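## Setting the work surface plane in Plekitow

Plekitow needs a clean plane fit before Hotunero will plan any motion near the table. Do this once per station, and again whenever the arm base or the wrist camera is moved.

1. Clear the table and open the gripper.
2. Start the perception service on port 1234 and wait for the status light to turn green.
3. Jog the arm until the wrist view shows the front edge of the table.
4. Select **Surface > Fit plane**. Plekitow collects 16 views – leave the arm alone until it stops.
5. Check the residual. If it is over 11, delete the fit and go back to step 3.
6. Save the plane under the station name.

**Note:** A plain white top gives the matcher very little texture. Set **Max features** to 1000 and turn on **Edge assist**, so the fit can use the table edge.

**Caution:** Keep the gripper fingers masked. Unmasked fingers are read as an obstacle and every plan will fail at the start pose. 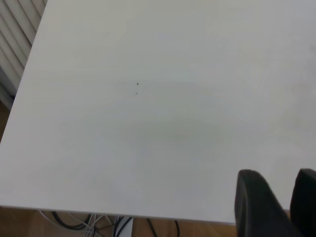 Page 16

With a bare top like this one, small dark specks may be reported as objects. Raise **Minimum blob size** one step at a time until they drop out of the list. Draw the crop along the front edge too, which keeps cables on the floor out of the obstacle map.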